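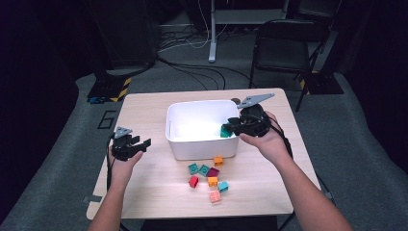

Guvalthorpe to replace 803 water meters

The Guvalthorpe water utility will begin replacing 803 residential meters in April, starting with the Drumum district. The existing units date from the first metering program and under-record at low flow.

The new ultrasonic meters, supplied by Yazıcı, report hourly readings by radio. Each swap requires a shutoff of up to 80 minutes. Crews from Jornance will complete the first 185 addresses before moving north of the rail line.

Project engineer Edgars Grigaitė said service pipes will be checked for lead at the same visit. Households will receive written notice 2 weeks ahead. Billing rates are unchanged.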